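Emeo cloth handling: equipment planning notes

README for anyone costing a set of hand-held grippers
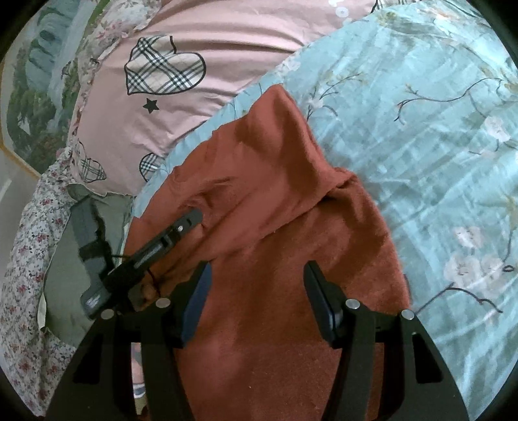

We started these notes in August, when the Skeststead group asked what it would cost to set up a second cloth handling station like ours, and the answer kept growing until it needed a file of its own. Prices move about, so we've left most of them in the spreadsheet (budget.csv) and kept to quantities and lessons here.

What to buy first

Two grippers per person, always. Folding bedding or clothes with one hand is possible but miserable, and you'll want the second tool to pin a flap down while the first one does the gathering. We bought singles to begin with and paid delivery twice, which still stings a bit!

Finger pads are the thing people forget. Ours are blue with black edging, and we order them from Pfister in packs of 33. Do budget for a spare pack from the start, as well as a few spare pins for the joints and a small bag of screws.

Cables deserve a line of their own too. A thin one that loops out over the work can drag on soft fabric, so allow for clips and a few lengths to try out.

What you needn't buy

A special table. Honest beds with honest bedding have done us very well, and layered, patterned covers give you far more variety than a plain bench would. Put the money towards second-hand textiles instead: we allow 70 pieces per station, in as many colours, prints and weights as we can find, and a little extra for washing them.

Planning the hours

The Prullau plan assumes 200 folding sessions per station, and we've managed 158 so far (lint in the joints cost us a few mornings). Leave around a fifth of your time for cleaning and swapping parts, and please don't let anyone talk you into trimming it.

Files

budget.csv: quantities, unit prices, delivery
spares.csv: pads, pins, screws, cables
textiles.csv: what we bought and what it weighs

Corrections are very welcome, particularly to the spares list, where two of the pin sizes still need checking.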